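The wet bench at Kelberg takes up one wall of the second-floor teaching laboratory. Its countertop is matte black and continuous, with the sink recessed at the right-hand end. Zulema Daza, who specified the refit, kept the wall behind it clear of shelving. Glassware is stored at counter height.

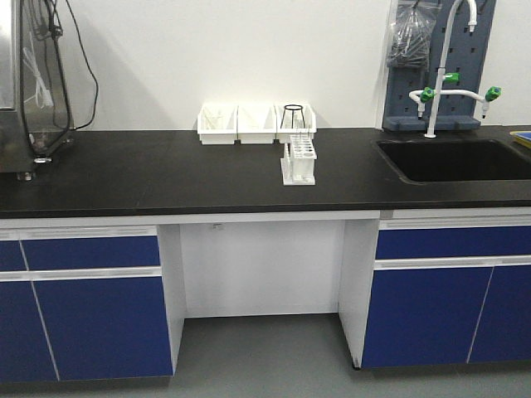
LAB DESIGN | Benches & Storage

The faucet is a tall white gooseneck with green valve handles. A gray-blue pegboard drying rack stands behind it on its own base tray. The usual alternative, a wall-mounted pegboard, was priced and dropped. It would have required 8 anchor points in a wall that carries services.

Storage is in open-front plastic bins from Ukach. They are set side by side against the wall, which leaves the front of the counter for work. The test tube rack is kept forward of them.

Each bin has a slanted front and a low lip. A beaker can be lifted out without reaching over a high rim. The lip also stops a flask from sliding onto the counter. Daza compared the bins with a drawer unit from Chuang, rated for 50 kg, and found the drawers slower to check at the end of a class.

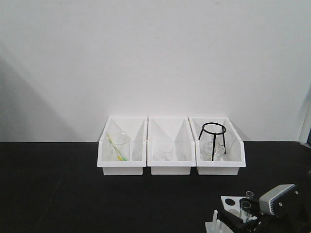 Bins in use at Kelberg: beaker and brush at left, tripod and flask at right.

Sorting is by task. Brushes go with the beakers they clean. A tripod and its flask share a bin, with the flask under the ring, so the pair occupies the floor area of one item. The arrangement suits short-necked glassware up to 600 ml. Taller pieces are kept in a cabinet across the room.

Etenesh Yimer, who runs the practical classes, would have preferred labels on the lips. Adhesive labels lifted in washing during a trial in February, and engraved tags from Jindbridge are sold only in lots of 100. The bins remain unlabeled. Yimer has asked for a second row above the drying rack.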